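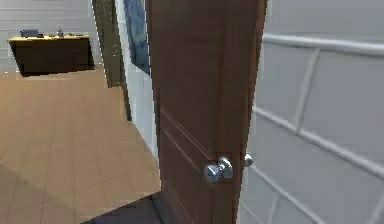 Is the long cut of Tundthorpe worth it if I already saw the theater version?
Only if you liked the brother. Most of the extra 21 minutes is him, and the main plot stays the same.

reelmuncher
Posted July 8, 2020
Asking because my copy has both and I've got one free evening. Saw it in the theater in 2000, remember liking it, remember almost nothing else. Something about a court case and a flooded town?

provby_fan
It's a land dispute, not really a court movie. One hearing near the end. Great scene tho. The sister reads the letter out loud and the judge just lets her keep going. I cried, not ashamed.

Long cut has the full letter. That alone is worth it to me.

oldmatinee
Disagree. The full letter kills it. In the short version she stops halfway and folds it up and you fill in the rest yourself. In the long one she reads the whole thing and then the brother explains it AGAIN in the car. Why

provby_fan
He doesn't explain it, he's arguing with her about what it means. Different thing. He thinks dad sold the farm out of spite and she thinks he was broke.

oldmatinee
We already knew that from the kitchen scene.

provby_fan
the kitchen scene is shorter in the theater version!! you're mixing them up

kestrel44
Both of you are right about different halfs of the movie imo. First hour is better long. The stuff at the feed store makes the brother a person insted of a guy who yells. Last half hour is better short. I switch over after the funeral. Yes I am that person.

reelmuncher
ok so is the farm stuff slow? My wife bailed on Pludlow after 20 minutes and that one has a murder in it

kestrel44
Slower than Pludlow, yeah. Better acting. Music is a bit much, strings every time somebody looks at a field.

dustjacket
Has anyone read the book? Fehr is the narrator in it, whole thing is told by the lawyer. 263 pages and he barely leaves his office. Movie gives him what, three scenes. Always thought that was a mistake. He's the best part.

oldmatinee
Read it years ago. Dull. Movie was smart to cut him down.

dustjacket
wow ok

provby_fan
Fehr gets one more scene in the long cut btw. On the courthouse steps, with the sister. No big speech, he offers her a ride and she says no.

dustjacket
Sold. Digging mine out tonight.

reelmuncher
Going long then. Will skip the car argument if it drags. Wife says she's reading in the other room, so no pressure

oldmatinee
Your evening. Watch the short one in November when you've forgotten it again.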